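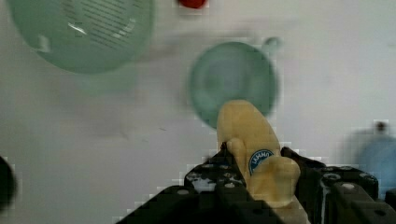

Keeping Old Games Alive in a Normal House

Filed under: Household, Game Room
Posted in April by Michalis Giannakopoulos
4 comments

I own 114 cartridges, and as of last weekend 98 of them start on the first try. The rest need what my father used to call encouragement. What follows is the upkeep routine I've settled into after years of doing it wrong in a small house in Pinholm with one decent closet. It covers cartridges, controllers, discs, manuals and the cables that breed behind the TV.

Do not blow into the cartridge

I know. We all did it, and it felt like medicine. Your breath is damp, the contacts are metal, and you can guess the rest. The game started on the second try because you took it out and put it back in.

Clean the contacts properly once and you may not have to do it again for years. You need cotton swabs and isopropyl alcohol, the strongest the drugstore has. Dampen one end of a swab, and I do mean dampen, because a dripping swab just moves the dirt further in. Rub along the contacts, then flip to the dry end and go over them again. Keep going with fresh swabs until one comes away looking like a swab. My worst cartridge took nine and the last few were still the color of weak tea.

Leave it out for 30 minutes before you put it in anything with a power switch. Go make a sandwich. Eat it in another room.

If a game still won't start, try it in a friend's console before you give up on it. Half the cartridges I've written off over the years were fine and the console was filthy. For the slot itself, unplug the console, and use a cleaning card made for that model if you can find one. I've seen people recommend a credit card wrapped in a T-shirt. I've also tried it, and I had to buy another console.

Stickers on labels

Every secondhand game has a price sticker on it, and it is always placed over the face of the main character. Warm it with a hair dryer on low, held a hand's width away, and peel slowly from one corner, keeping the sticker flat against itself as you pull. If it fights you, more warmth, and then wait. Fingernails are how my copy of Vekonow came to have a hero with no chin.

For the gunk left behind on bare plastic, a dab of cooking oil on a paper towel works fine, followed by a little dish soap on a damp cloth. Keep the oil away from paper labels completely. Oil in a paper label does not come out, and the stain will be precisely where you look first.

Marker is a separate problem. If the kid who owned it before you wrote DEREK across the back in permanent ink, alcohol on a swab will usually lift it from smooth plastic. Test it on some corner you don't care about. On textured plastic you will get most of it, and then you'll own a game that belonged to someone called D RE. I've grown fond of mine.

Sticky controllers

There are two kinds of sticky. The first is soda, and it wipes off. The second is the rubbery coating on some controllers breaking down with age, and it will not wipe off, it'll just relocate to your hands, your couch and the dog.

For soda: unplug it or take the batteries out, then go around every seam with a wooden toothpick. What comes out of the seams is best not studied. Finish with a cloth wrung out in warm water and a drop of dish soap. If the buttons still crunch, you'll have to open it up. Take a picture before you lift anything out, put the screws in an egg carton in the order you removed them, and do it on a towel so that the small spring, when it leaves, doesn't go far. Rubber pads under the buttons get wiped with a barely damp cloth. The plastic buttons can go in a bowl of soapy water. Dry them overnight. Do not put them in the oven to hurry things along, even on low, even with the door open, even if your brother-in-law says his were fine.

For the breaking-down coating: alcohol and an old cloth and a whole evening. You're removing the coating, so the controller will come out shinier than it went in and a little less grippy. It beats the alternative, which is a controller you can't put down.

Battery contacts

Take the batteries out of anything you aren't using this month. I write this on a sticky note every year and every year I find a handheld with a crusty battery bay. White or bluish crust from ordinary alkaline batteries comes off with a swab dipped in white vinegar, gloves on, followed by a swab of alcohol, followed by a good long dry. If the spring has gone brown and snaps when you touch it, that's a parts order.

Keep the loose batteries out of the junk drawer, where they'll roll around with the keys and the paper clips. An old plastic case with slots is fine. Mine lives in the fridge door of a fridge I no longer own, by which I mean I kept the egg rack.

Discs

Wipe from the center straight out to the edge. Never around and around like you're polishing a plate. A soft cloth made for eyeglasses is good. Your shirt is bad, and I say that as someone who has wiped most of his discs on a shirt.

The toothpaste trick does something to light scratches, sometimes. It also does something to the rest of the disc. I'd take a scratched game to a store with a proper resurfacing machine and pay the few dollars. Check the label side first, though. If you hold the disc up to a lamp and see pinpricks of light, no machine is going to help, and you have yourself a coaster.

Boxes, manuals and the damp

Cardboard boxes want to be somewhere boring: no direct sun, no outside wall, nothing heavy on top. A bedroom closet is better than a basement and a basement is better than the attic, which in summer is a slow cooker with insulation. Stand boxes up like books and don't pack them so snugly that you have to pry one out by its flaps.

My own boxes are on a Rilitz shelf, the narrow one, which I can recommend on every point except the instructions. Fasten it to the wall. A full shelf of games is heavier than it looks, and the floor in this house runs downhill toward the kitchen.

If a manual smells like the garage it came from, stand it open like a fan in a lidded bin with an open dish of baking soda beside it (beside it, please, not sprinkled in) and forget about it for two weeks. Silica packets from shoe boxes are worth saving too. Tuck one in each bin. When the rest of the household asks why there's a coffee can full of little packets marked DO NOT EAT, tell them it's for the games and watch them lose interest.

Don't tape a torn page. Regular tape goes yellow, then it goes brittle, then it takes the ink with it when it leaves. A clear sleeve will hold the halves together and costs almost nothing.

Cables

Label both ends. A bread bag tag snapped over the cord and written on in marker does the job. One end will do you no good when you're lying on the floor behind the TV holding the other one.

Wind cables in loose loops, with no sharp bends near the plug, and never around the power brick, where they look so neat right up until the day they stop working. Each one then gets its own zip bag. Power supplies stay with their console, in the same bag, forever. Plenty of them will fit a socket they've got no business being in, and the console will let you know by smell.

Dust

A clean, dry paintbrush does vents and grilles better than any gadget. I use a cheap one-inch brush and it has outlived three cans of compressed air. If you do use canned air, hold the can upright, and do it outdoors unless you want to redecorate.

Old gray plastic that has gone the color of butter isn't dirty, so stop scrubbing it. There are peroxide methods for that and they can go streaky. I've left mine alone. It matches the blinds.

Comments (4)

pixelaunt: The egg carton tip saved me last night. Still lost the spring.

R. Kassab: Vinegar worked on my handheld, thank you. Does the baking soda bin do anything for cigarette smell? I've got a stack of manuals that reek like a bowling alley.

Michalis: Some, but give it a month and change the dish halfway through. Air them in the shade for a day first if it's dry out.

pixelaunt: Found the spring. It was in the sandwich.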